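Wavcombe Clothes Bank - progress report, October

Sorry this is short, half term week and we're flat out. Full accounts to follow.

Where we are: 2,823 items given out since the grant started. Target was 3,000 by the end of the month so a bit behind, but October is always when coats start moving and I expect we'll get there. School uniform went early, nearly all of it in the first few weeks. We have no grey trousers left in the middle sizes and have asked the three primaries for a shout out in thier newsletters.

Referrals. 38 families new this quarter, mostly through the health visitors and the Ayele centre. Self-referral is open now too, Monday mornings only for the moment. Quieter than hoped. Leaflets have gone to the surgery and the library, the launderette said yes but I haven't dropped them off yet.

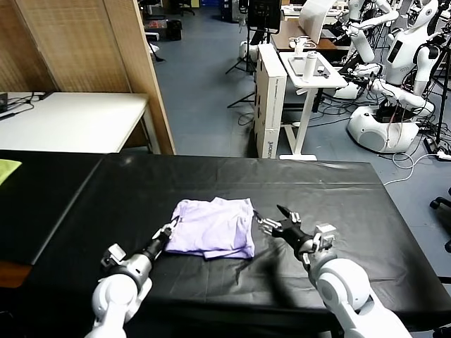
Sorting is still the bottleneck. Donations come in faster than we can get them checked, sized and on to shelves, and at one point in September there were bags in the corridor, which Misusero (our landlords) were not happy about. Cleared now. We've agreed one way of doing tops so every shelf looks the same: folded to a rough rectangle like the lilac one, size sticker on the front, stacked by age. Creases don't matter, nobody is ironing. Jumpers the same. Dresses and coats on the rails.

Spend to date: rails, shelving, storage boxes, van hire x2. The second van hire was not in the budget, I moved it from printing, hope thats OK, please say if you need a form. Underspend on training as the Amon course was put back to the new year.

Problems. Damp in the back store, reported twice. Shoes, we get very few that are fit to pass on and have 21 requests waiting, nearly all for children. Would you consider letting us use the training underspend on new shoes? Need an answer fairly soon if we're to order before the cold weather.

Next quarter: coats, shoes (see above), second self-referral session if we can cover it, proper

stock list on the computer instead of the red book.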